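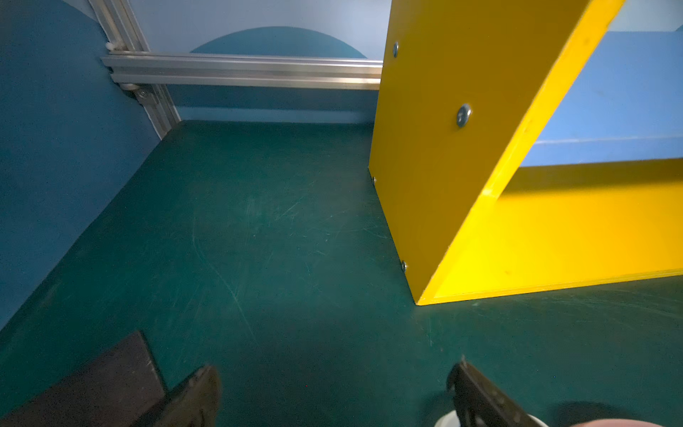
Notebook, display and storage bay
June 27, 2018
Entry by Catriona Imrie. Copy to Pirjo Räsänen.

Purpose of the session

To settle the arrangement of the small shelf unit and the pencil cases before the bay is handed over to the Menzies group, and to record the condition of the panels and flooring.

Condition of the bay

The green floor is sound but scuffed. There are pale scratches and curved swirl marks over the middle part, between the side wall and the shelf unit. P.R. considers these to be surface marks only and proposes that the floor be left as it is until January, when the Wesano order is due. I have no objection, provided that the unit is lifted and not dragged when it is next moved.

The aluminium rails at the back corner are to stay. The bracket where the upright meets the horizontal rail should be checked with the correct key before handover. The screws in the yellow side panel are to be checked at the same time. Any replacement should be of the same silver finish.

The painted panels (light blue, with clouds and stars) are to be wiped with a barely damp cloth. No spray is to be used on the painted motifs. The cherry blossom tree remains on the left. Its flowers collect dust and should be brushed gently from the top downwards.

Arrangement of the pencil cases

The agreed rule is that cases on the lower, blue shelf lie side by side and run from front to back, with a finger's width between them. The upper, pink shelf is kept for the white case, which should lie parallel to the front edge. Cases not yet placed are kept on the mat in front of the unit.

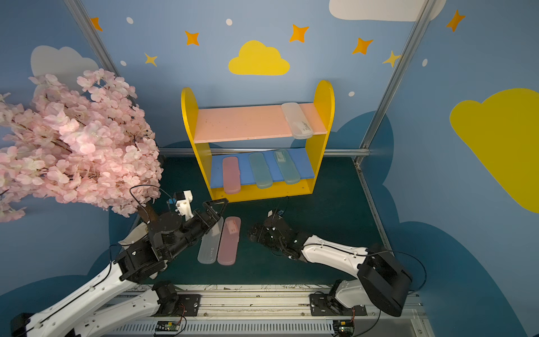 The pink case on the lower shelf is the one requiring attention, as it overhangs the front edge and comes to rest over the yellow base board. It is to be pushed back until its end is level with the shelf. The white case above should also be straightened. Where a case carries a label, the label is to be left in place; P.R. has asked for the Anent stock list to be checked against the labels, and I have agreed to do so.

The translucent plastic shows finger marks readily. Cases should be wiped with a dry cloth before they are put away, and the lids pressed shut at both ends.

Budget

The sum remaining under the Meter heading is 483. P.R. expects the new flooring to come to about 900, so the difference must be found elsewhere or the work reduced to the central area. No order is to be placed without a signature from both of us.

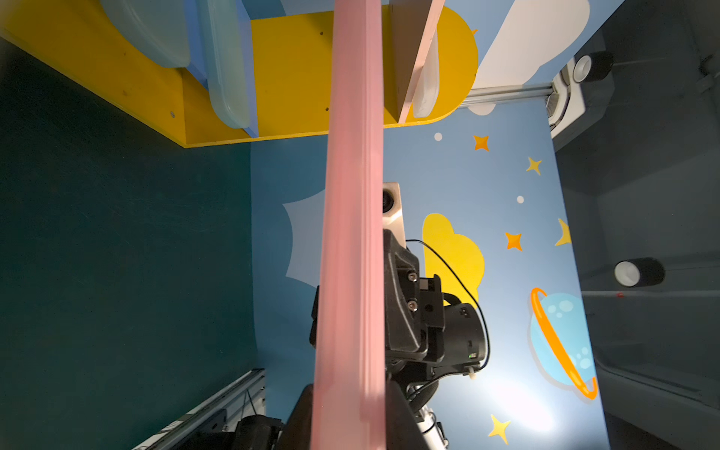 Matters outstanding

1. Check the corner bracket and the panel screws (C.I.).
2. Check the case labels against the Anent list (C.I.).
3. Obtain a second price for the flooring, with and without fitting (P.R.).
4. Ask the Menzies group whether they wish to keep the present order of colours on the lower shelf, which is pink, teal, green from the left.
5. Request 20 dry cloths from stores. The present supply is not fit for use on clear plastic.

P.R. to initial this page once item 3 has been received.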